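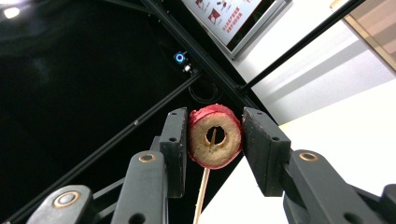
Clarnau Motorsport Park
Club lapping day: technical inspection sheet with inspector's comments

Car number: 268
Car: Prurnell coupe, front engine, rear drive, manual
Entrant and driver: Ojārs Mockus
Second driver: none entered
Inspector: Lucie Hiebert
Second signature required for: brakes, restraints, any item marked Recheck
Weight as presented, fuel on board, no driver: 3,279 lb

Key: OK means accepted. Advise means accepted, but look after it before the next event. Recheck means the car does not go out until the item has been seen again by an inspector. N/A means not fitted.

Tires and wheels

Tread depth, all four, inner and outer shoulders: OK
Comment: Inner shoulders on the front are worn more than the outers. Still legal for this event. Owner says the alignment was set for the street and he hasn't changed it.

Sidewalls, no cuts, bulges or plugs near the shoulder: OK

Tire age and matching across each axle: Advise
Comment: Matched across each axle. Rears are a different model from the fronts and older. Replace the rears before next season regardless of tread.

Cold pressures recorded: OK
Comment: 31 psi all round at the gate. Driver to check again after the first session and bleed down as needed. Put the numbers in your own notebook, we don't keep them.

Wheel nuts or bolts, all present and torqued: OK
Comment: Torqued by the owner with his own wrench while I watched. Locking nuts have been taken off and replaced with plain ones. Good.

Hubcaps, centre caps and trim rings removed: OK
Comment: Centre caps are in the trunk bag with everything else that came out of the car. The bag stays in the paddock.

Wheel bearings, no play: Recheck
Comment: Slight play at the right front when rocked top and bottom. Left front has none. See notes at the end.

Brakes

Pedal firm, no sinking under steady pressure: OK

Pad thickness, front: OK
Comment: Nearly new, Zinine compound. Bedded in on the road according to the owner.

Pad thickness, rear: Advise
Comment: More than half gone. They will do the day for a driver in the intermediate group. Bring a spare set next time.

Rotors, no cracks reaching the edge: OK
Comment: Light heat checking on both front rotors, nothing that catches a fingernail.

Lines, hoses and fittings: OK
Comment: Rubber hoses, original routing. No weeping at the calipers. One clip at the left rear had been put back upside down and was turned around on the spot.

Brake fluid, level and condition: OK
Comment: Level at the upper mark. Owner has a receipt showing it was flushed in September. Cap was clean and tight.

Brake lights, both sides: OK
Comment: High mount light also works.

Parking brake: OK

Steering and suspension

Steering free play: OK

Tie rod ends and ball joints: OK
Comment: Boots are intact. Grease on the left outer tie rod end is old and dry on the outside. Wiped it off to make sure the boot wasn't split.

Shocks, no leaks, mounts tight: OK

Springs and spacers secured: OK
Comment: Lowered at some point by a previous owner. No loose coils with the wheels hanging. No spacers.

Power steering fluid and hoses: Advise
Comment: Level is at maximum. For lapping it would be better slightly lower, it will push out of the cap in long right-hand corners. Rag tied around the reservoir neck is acceptable if it is clear of the belt.

Engine compartment

Battery secured, positive terminal covered: Recheck, cleared
Comment: First look: hold-down bracket fitted, but the bolt was finger tight and the terminal had no cover. Owner tightened the bolt and fitted a rubber boot from the parts box. Seen again by Mark Anthony Espiritu and cleared.

Oil level and visible leaks: OK
Comment: Some old residue below the cam cover on the exhaust side. Cleaned, idled for a few minutes, stayed clean. Check again at lunch.

Coolant level, hoses, overflow bottle: OK
Comment: Plain water with a wetting additive. Remember to put antifreeze back in before the weather turns. Three cars in this club have been caught by that, one of them mine.

Belts: OK

Throttle return, smooth and complete: OK
Comment: Cable throttle. Tried with engine off and running.

Fuel lines and filter: OK

Air intake secure: OK
Comment: Aftermarket filter on the factory bracket.

Hood latch and secondary catch: OK
Comment: Secondary catch was stiff. Sprayed and worked until it returned on its own.

Fuel and exhaust

Fuel cap seals, no smell of fuel with the tank full: OK

Exhaust secure, no leaks ahead of the cabin: OK
Comment: One rear hanger is perished and has been doubled up with a second one. Fine for the day.

Noise: OK
Comment: Passed the meter with the factory muffler. If the owner fits the louder muffler he asked about, the car has to come back to the meter. A pass today doesn't carry over.

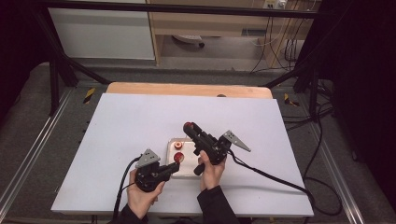 A handheld gripper on either side, over the white board.

Cabin and restraints

Seat mounting, driver: OK
Comment: Factory seat and factory rails, no movement at the front or rear mounts.

Seat mounting, passenger: OK

Belts, webbing and buckles: OK
Comment: Factory three-point belts both sides. Both lock when pulled sharply. Some fading on the driver's side near the shoulder guide, no fraying.

Harness: N/A
Comment: Owner asked about fitting a four-point harness to the factory seat. The answer from this club is no. Talk to Géza Nyitrai, who looks after our cage and harness rules, before buying anything.

Floor mats and loose items removed: Recheck, cleared
Comment: Mats out. Found a tire gauge in the door pocket, a water bottle under the passenger seat and coins in the ashtray. All out on the second look.

Phone and camera mounts: OK
Comment: Suction cup removed. If a camera goes back in it needs a bolted or clamped mount and a tether, and it has to be shown to an inspector first.

Mirrors: OK

Windshield: Advise
Comment: Stone chip low on the passenger side, no cracks running from it. Get it filled.

Windows open and close: OK
Comment: Passenger window is slow. Both front windows must be down on track, so start lowering that one early.

Horn and wipers: OK

Fire extinguisher: N/A
Comment: Not required in this run group. Recommended. If fitted it must be on a metal bracket, within reach of the belted driver.

Body

Panels and bumpers secure: OK
Comment: Undertray has two missing fasteners at the trailing edge, replaced with zip ties. I pulled hard on it and it held.

Tow point, front and rear: OK
Comment: Screw-in eye goes in the front and stays in all day. Rear is a fixed loop.

Car numbers, both sides, contrasting colour: OK
Comment: The first set was blue tape on a dark green door and could not be read from the start stand. Redone in white.

Headlights taped: OK

Driver

Helmet, current rating, fits, chin strap sound: OK
Comment: Borrowed helmet. Fits properly, sticker present and readable inside the liner.

Clothing, long sleeves and long pants, natural fibre: OK

Shoes, closed toe, thin sole: Advise
Comment: Running shoes with a wide flared heel. Allowed. Driver was told to try heel and toe in the paddock before relying on it.

Notes on the right front bearing

Play was found with the wheel off the ground and the car on a stand. With the brake pedal held, the play went away, which points at the bearing and not the ball joint. No noise when spun by hand. The hub nut is the adjustable kind on this model. Owner removed the dust cap, cotter pin and lock, and set the nut following the workshop manual. New cotter pin fitted.

Looked at again by me and by Mark Anthony Espiritu. No play at either position, wheel turns freely. Item cleared for the morning sessions only. Hub to be felt for heat after the first session and rocked again at lunch, and the result written below.

After first session: right front hub same temperature to the hand as the left. L.H.
Lunch check: no play. No fresh oil below the cam cover. Cleared for the afternoon. L.H.

Owner has been advised to repack or replace both front bearings before the car is entered again. Rasa Hunt at registration has the entry flagged so that whoever is on the inspection line next time looks at this first.

Result: Accepted with advisories
Signed: L. Hiebert
Second signature: M. A. Espiritu

Leave this sheet under the wiper until the windshield sticker is on, then return it to the registration desk. Any contact, any off with four wheels, or any work on the brakes during the day cancels the sticker and the car comes back through the line.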